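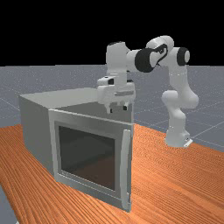
Your questions about the Sorken separation, answered

Last updated in April by Griet Leemans, entertainment desk

Ever since we ran the first story on Lieven Peeters and Liesbeth De Graaf moving into separate homes, our inbox has been very full indeed. Many of you have followed these two since the first season of Sorken, and plenty of you wrote in as if it were your own aunt and uncle splitting up (I felt the same way, I don't mind telling you). I've gathered the questions that came up most often and answered them as fully as I can.

Are Lieven and Liesbeth divorced?

No. They are separated, and Liesbeth filed the papers last month, but a judge hasn't signed off on anything yet. Until that happens they are still married in the eyes of the law. We used the word "ex-husband" in one of our early headlines, which was wrong, and we fixed it the same evening after several of you pointed it out. Thank you for that!

How long were they together?

They met on the set of Sorken, where he played the harbor pilot and she played the doctor who couldn't stand him. They were engaged before the second season had finished filming and have been married for 11 years. They have two daughters, and we don't print the girls' names or pictures. Please don't send us any, even if you happened to see the family out at lunch and everybody was smiling.

Is there somebody else?

This is the one you all ask, and I understand why. Lieven has been seen several times with Muireann Ní Mhurchú, the singer who wrote the theme for his new series, Plikmont. She told us on the phone that they are "very good friends who eat a lot of soup together," and she laughed when she said it. Lieven's agent, Sem Van Beek, would only say that his client's friendships are his own business. We have no proof that it's a romance, and we have never said that it is one, although I know some other sites have been a good deal bolder.

Who told you about the separation in the first place?

A person close to the family, who asked us to keep their name out of it. We checked what they said against the court filing before we ran a word. We don't name people who talk to us in confidence, so please stop guessing in the comments – two of the guesses were quite hurtful to people who have nothing to do with any of this.

Did you pay for the story?

We did not. We do sometimes pay photographers for pictures, as most outlets do, and we paid for the ones taken outside the Kopecký restaurant. We don't pay friends, neighbors or relatives to talk about a marriage.

What happens to the house?

The filing lists the big house near the lake and a smaller apartment in town. Liesbeth and the girls are staying at the lake for now, and Lieven has the apartment. Who ends up with what is for the lawyers to work out, and that part can drag on for a good long while, especially when both people have earned money from the same show. The dog is at the lake too. So many of you asked about the dog!

Will Sorken come back for another season?

The producers, Gasar, say that scripts are being written and that both leads are still under contract. Liesbeth told a fan event this spring that she would "happily slap him on camera again," so I'd take that as a hopeful sign. There is no air date yet.

Why did you close the comments on the restaurant story?

We had 597 comments by breakfast, and 110 of them had to be taken down for giving out an address or for being plain nasty. With only 4 of us on the desk we couldn't keep up, so we closed the thread. It will stay closed, but the newer stories are open, and you're welcome there as long as you're kind.

I saw Lieven or Liesbeth somewhere. Do you want to hear about it?

Sometimes, yes. If it was a public event, a premiere or a book signing, do write and tell us when and where. If it was the school gate, a doctor's office or their own driveway, we'd sooner you kept it to yourself, and we won't use it.

How do I tell you that you got something wrong?

Use the corrections link at the foot of any story and tell us which line you mean. I read these myself, usually with my first coffee, and if you're right we'll change the story and add a note saying what was changed. If you'd like a reply, remember to leave an email address, as a surprising number of people forget.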